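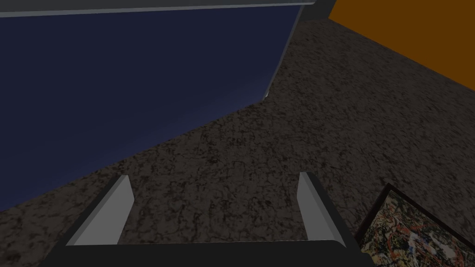 Werkstattbuch Ton/Licht, Donnerstag, nach dem Mittag

Durchlauf mit Sofia Bragança für das neue Programm. Arbeitstitel laut Vertrag »Jonavgate«, laut Plakat »Jonavgate – Ein Geständnis«, laut ihr selbst »das mit dem Bürgermeister«. Ich schreibe ab jetzt Jonavgate, damit man es im Register wiederfindet.

Stand der Dinge: Premiere in Stosavville, großer Saal, 207 Plätze. Laut Ticketbüro ausverkauft, wobei das Ticketbüro auch schon mal eine Lesung ausverkauft gemeldet hat, bei der ich den Applaus aus der Konserve hätte fahren können.

Mikrofon
Sie will kein Headset. Sie will kein Ansteckmikro. Sie will ein Handmikro mit Kabel, weil man ein Kabel »hinter sich herziehen kann wie eine schlechte Angewohnheit«. Gut, bekommt sie. Beim ersten Durchlauf hat sich die schlechte Angewohnheit am Stativfuß verfangen und das Wasserglas mitgenommen. Sie fand das lustig und wollte es drin behalten. Ich fand es lustig, bis ich unter die Bodenklappe geschaut habe.

Kabel jetzt links vom Hocker geführt, Schlaufe mit Gewebeband, Klappe mit Gummimatte abgedeckt. Falls sie das Glas doch ins Programm nimmt: bitte leer. Steht so auf dem Requisitenzettel, unterstrichen.

Pegel: Sie flüstert die ersten Minuten fast und brüllt dann ohne Vorwarnung das Wort »Umgehungsstraße«. Kompressor am Celter-Pult härter eingestellt als mir lieb ist. Klingt bei der leisen Passage etwas nach Telefonansage, rettet aber beim Wort »Umgehungsstraße« die Hochtöner. Beim zweiten Durchlauf hat sie stattdessen »Kreisverkehr« gebrüllt. Gleiche Wirkung, andere Zischlaute. Ich habe um eine Liste aller gebrüllten Substantive gebeten. Sie sagt, das entscheide der Abend.

Licht
Die Mota-Dimmer im rechten Rack brummen wieder, sobald man sie unter halbe Leistung zieht. In einem Konzert hört das kein Mensch. In einer Kunstpause vor der Pointe hört man es bis in die letzte Reihe, und Sofia macht lange Kunstpausen. Im Testlauf hat sie mitten in so einer Pause nach oben geschaut und gesagt: »Ist das mein Tinnitus oder eurer?« Unserer, leider.

Zwischenlösung: rechte Seite bleibt auf voller Leistung oder aus, weiche Übergänge nur links. Sieht im Übergang ein wenig so aus, als ginge die Sonne auf der falschen Seite unter. Netzfilter ist bestellt, Lieferung im Lauf des März, was bei dieser Firma alles heißen kann. 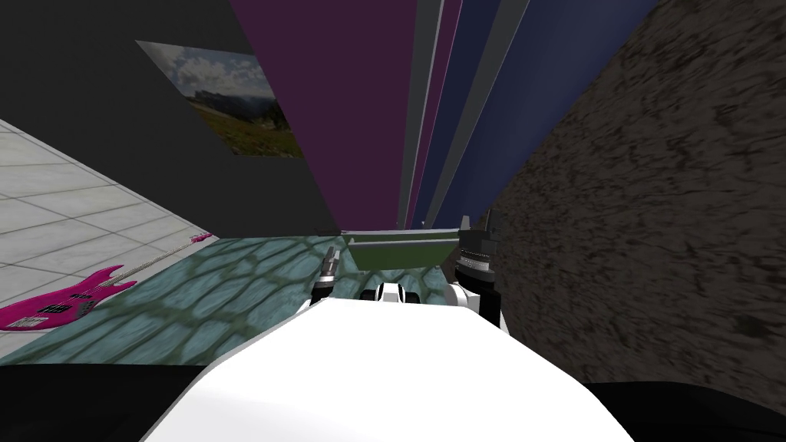 Verfolger wollte sie zunächst gar nicht, dann unbedingt, dann nur für die Stelle mit dem Rücktrittsschreiben. Bleibt beim Rücktrittsschreiben. Stichwort für die Kollegin am Verfolger ist »hochachtungsvoll«. Vorsicht, das Wort fällt in der Nummer zweimal, und erst beim zweiten Mal geht das Licht an. Beim Probieren haben wir es verlässlich beim ersten Mal angemacht. Jetzt klebt ein Zettel an der Gabel.

Einspieler
Es gibt drei. Der Jingle des erfundenen Lokalsenders, die Mailboxansage des Bürgermeisters und die Blaskapelle. Jingle und Mailbox liegen auf den Tasten, sauber geschnitten, gleicher Pegel. Die Blaskapelle kam als Handyaufnahme aus einem Festzelt und enthält neben der Kapelle auch einen Mann, der sehr laut ein Hendl bestellt. Rausfiltern geht nicht, er liegt genau auf der Klarinette. Sofia hat es gehört und will nun auf jeden Fall den Mann behalten, notfalls ohne Kapelle.

Offene Frage, die mir wieder kein Mensch beantwortet: Wer fährt die Mailbox ab, wenn sie den Text davor kürzt? Sie hat heute eine ganze Seite übersprungen und mich dann angesehen, als hätte ich sie gegessen. Vorschlag: Handzeichen. Sie nimmt das Mikro in die linke Hand, ich drücke. Haben wir danach durchprobiert und es klappte, bis sie sich mit der rechten am Ohr kratzen wollte.

Saal
Bei den Lachern kommt die Rückwand zurück. Im leeren Saal natürlich schlecht zu beurteilen, ich habe deshalb selbst gelacht, von verschiedenen Plätzen aus, mit dem Klatschtest dazwischen. Die Reinigungskraft hat die Tür leise wieder zugemacht. Ergebnis: Deutlicher Nachschlag hinten links, bei rund 600 Hertz steht etwas im Raum. Dort am EQ eine schmale Kerbe gesetzt, den schweren Vorhang vor die Rückwand gezogen. Besser. Mit Publikum in Wintermänteln wird es wahrscheinlich zu trocken, dann Vorhang halb auf.

Delay-Line unter dem Balkon nachgemessen, war noch auf den Werten vom Kindermusical. Erklärt die Beschwerde vom Kabarettabend, bei dem angeblich »alles doppelt« zu hören war. Ich hatte es damals auf den Ausschank geschoben und nehme das hiermit förmlich zurück.

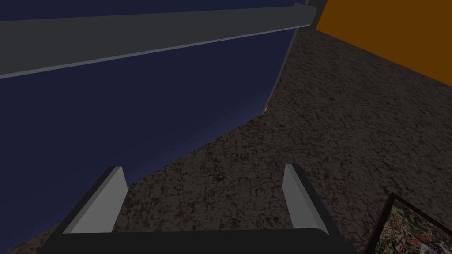

Greifer von hinten, zwischen den Fingern frei.

Inhaltliches, geht mich nichts an
Die Nummer mit der Entschuldigung funktioniert noch nicht. Sie entschuldigt sich darin für einen Witz aus dem letzten Programm, erzählt ihn zur Erläuterung noch einmal, und beim Erzählen merkt man, dass er besser ist als die Entschuldigung. Ich habe am Pult gelacht, über den alten. Sie hat es gehört und sich etwas notiert. Falls die Nummer bis zur Premiere verschwindet, bitte nicht auf mich verweisen.

Länge des Abends: Sie sagt, ohne Pause. Das Haus sagt, mit Pause, wegen der Brezeln. Einigung steht aus. In meinem Ablauf gibt es deshalb zwei Versionen, die mit Brezeln ist die blaue.

Zu erledigen
Ersatzkabel fürs Handmikro, länger, schwarz. Das graue sieht aus wie ein Staubsauger.
Batterien Funkstrecke trotzdem tauschen, falls sie sich umentscheidet.
Hocker ölen. Er quietscht ausgerechnet auf »Vertrauen«.
Rechtes Rack beschriften: NICHT UNTER HALB. Letztes Schild hat jemand als Notizzettel benutzt.
Szenenspeicher im Celter sichern, bevor der Chor kommt und alles auf »Kirche« stellt.
Hendl-Mann: Pegel etwas anheben.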